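Baluyot Textile Store: Rehousing and Environmental Control
Interim progress report to the Ciltow Fund
Reporting period: February to May
Prepared by Eskil Westerberg

Status

Work is on schedule for the survey and database strands and behind schedule for environmental control. Spending is within budget. One change to the agreed plan is requested under Budget.

Survey

The condition survey of the flat and rolled textiles is complete. The store holds 1,598 cataloged objects, a lower figure than the one in our application, which was taken from the old card index. The index listed detached linings and trims as separate objects in some drawers and not in others. These have now been merged under a parent number, with the former numbers kept in a cross-reference field so that older loan paperwork can still be traced.

Each object was given a condition grade on the scale agreed at the start of the grant. Objects in the lowest grade total 201. Most of these are silk with weighted finishes, where splitting follows the fold lines, and wool with old moth grazing. Live insect activity was found in one bay only, in a group of carpet fragments against the north wall. The fragments were bagged, frozen and returned to a quarantine shelf. Traps in the adjoining bays have been clear at every check since then.

Database

Records have been moved from the local spreadsheet to Timix. Import went through on the second attempt. On the first, the dimension fields were read as text wherever a record used both inches and centimeters, and the location field dropped leading zeros from shelf codes. Both faults came from our export. Dimensions are now held in centimeters only.

Location codes have been printed and fixed to all racking. A spot check of shelf against record is done at the end of each working session, and errors are corrected the same day. The commonest error is an object recorded on the correct bay and the wrong tier.

Environmental control

The target remains a stable relative humidity with slow seasonal drift. Loggers were placed at floor level, mid-rack and ceiling level. Readings through February and March show that the mid-rack position is acceptable. The floor position is not. Relative humidity there rises overnight when the heating setback comes on and falls again during the morning, and the swing is larger near the loading door.

Two causes were considered. Air leakage at the door was tested first, by taping the threshold and comparing readings before and after. The swing was reduced and did not disappear. The remaining part follows the heating schedule closely. The setback has been made shallower from April, and the floor readings have improved, although the outside weather was also milder in that period and the two effects can't be separated yet. We will not claim a result until the autumn readings are in.

The dehumidifier ordered from Banico was delivered late and with the wrong drain fitting. The correct part arrived in May. The unit has been installed and is running under manual control. Connection to the humidity sensor is still to be done by the electrical contractor, and this is the main reason the strand is reported as behind. Until it is connected, staff record the tank and drain condition on a paper log at opening and closing.

Rehousing

Rehousing started with the lowest-graded objects. Folded silks are being opened out where drawer size allows. Where it doesn't, folds are moved off the old lines and padded from the inside. Objects too large for the drawers are rolled, face out for pile textiles and according to the stronger side for the rest.

The preparation time per object is longer than planned — about 30 minutes for a simple roll, and well beyond that where an old lining has to be supported first. The estimate in the application was based on cotton furnishing lengths in good condition, and these make up a smaller share of the store than was assumed. The order of work has been revised so that simple objects are handled in batches at the end of a session, when there isn't enough time left to start a difficult one.

Materials used in contact with objects are washed or tested before use. Dark fabrics receive a damp blot test for dye transfer, and any that mark the blotter are kept out of the work area. Pale cloths are washed without softener and stored covered.
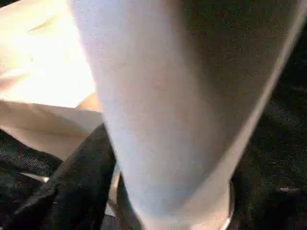 Mariama Ansah asked, on reading the draft of this section, whether rolled objects would be harder to inspect for insects than flat ones, and whether the inspection interval should be shortened to allow for that. She also noted that the application promised a written procedure for unrolling and that none was attached. Both points are accepted. Rolled objects will be inspected at the outer turn and both ends at each trap check, with a sample fully unrolled once a year. The procedure is in draft and will be sent with the next report.

Budget

Survey and database costs are closed and came in slightly under the approved amounts. Environmental control is expected to close on budget once the contractor's invoice is received. Rehousing will exceed its labor line if the present rate continues. We ask for approval to move the unspent survey funds into that line. No increase in the total grant is requested.

Next period

Connect the dehumidifier to sensor control and log 3 months of readings under automatic operation.

Complete rehousing of the lowest-graded silks, then begin the wools.

Replace the threshold seal at the loading door. Quotes have been requested and one has been received so far.

Submit the unrolling procedure and the revised inspection schedule.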